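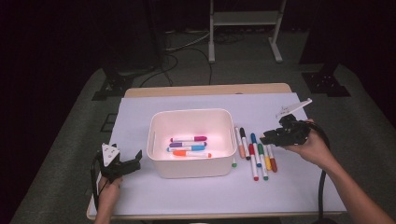

About Umeck

We began in a spare room in Ekbridge, with one kettle and 44 secondhand picture books, and we've been lending stories to local families ever since. Our shelves hold 3,009 titles now – a good many of them in two languages, thanks to our friends at Çınar.

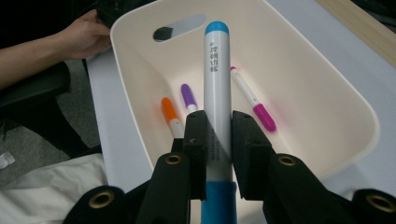
Joining is free and you can borrow five books at a time. We open a second room in Gridell this November, so do come and say hello – there's always tea!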